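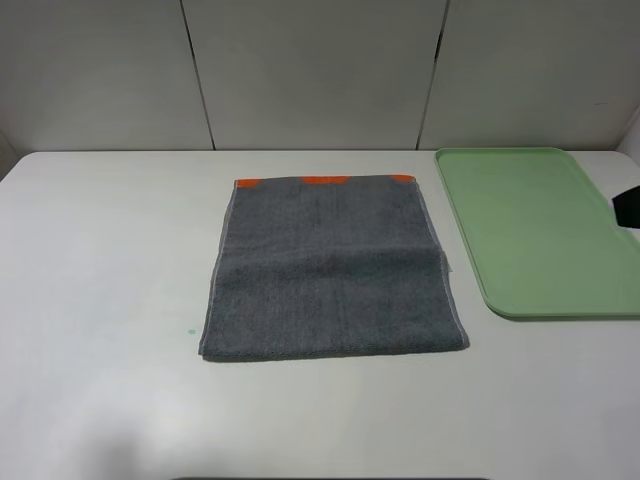
Kragh demandait hier, en relisant mon plan, si une journée portes ouvertes méritait vraiment une intervention entière, alors qu'on y passe surtout son temps à faire la queue pour un café. Bonne question ! Je garde la remarque pour l'ouverture, ça détend la salle.

Donc : bonjour à tous, je vous raconte ma visite chez Flela, en juin, sur le site de Sturnisdale. (Demander qui y était. S'il y a des mains levées, leur dire de me corriger.) On était 188 inscrits, répartis par petits groupes, et moi je m'étais mis dans celui de 14 h parce que j'avais raté le train du matin. Au programme, du pliage de linge par deux bras robotisés. Une serviette éponge grise, une table blanche, et c'est parti.

Je vous avoue que j'y allais un peu en traînant les pieds. Plier une serviette, on le fait tous sans y penser, en écoutant la radio. Sauf que pour une machine le tissu est une vraie saleté - ça pend, ça glisse, ça change de forme dès qu'on le touche. (Ici, sortir le torchon du sac et le laisser tomber sur le pupitre. Ne pas l'oublier à l'hôtel comme à Bostton.)

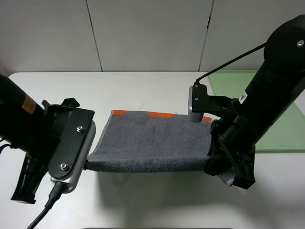
Il faut aussi que les deux côtés se coordonnent. Si l'un tire trop, l'autre lâche ; si personne ne tire assez, le tissu fait le hamac. J'ai posé la question de la tension à l'animatrice, qui m'a répondu que c'était leur réglage le plus pénible, et que chaque nouvelle matière les obligeait à y revenir. J'ai beaucoup aimé cette franchise, on n'y a pas toujours droit dans ce genre d'après-midi !

Diapo suivante, ralentir un peu. Parler des points de vue : au bord de la table on voit l'ensemble, au poignet on ne voit presque rien d'autre que le plateau.

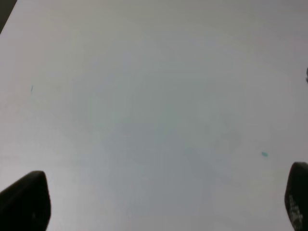
La table vue depuis le poignet, pince ouverte.

Laisser l'image quelques secondes, puis demander à la salle où elle irait chercher la serviette avec ça pour seul repère. Ensuite, enchaîner sur les essais : Flela nous a parlé de 638 pliages enregistrés pour préparer la journée, et d'environ 28 mis de côté. (Si on me demande pourquoi, je n'ai pas la réponse, le dire simplement.)

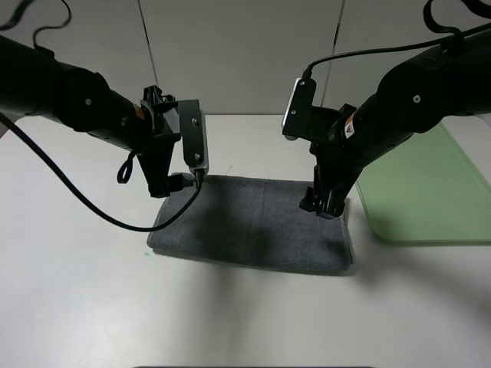 Ce qui m'a surpris, c'est le temps passé à discuter du résultat. Dans mon groupe, on s'est chamaillés sur ce qu'est une serviette bien pliée - bords alignés au millimètre, ou juste assez droite pour tenir dans une pile ? Côté hôtellerie et côté hôpital, les avis n'avaient rien à voir. Moi, à la maison, je roule tout en boule, je me suis fait discret.

(S'il reste du temps : l'anecdote du badge. Sinon, passer directement aux questions.) Rappeler que la prochaine visite se fait à Bostton et que la feuille d'inscription est près de la porte.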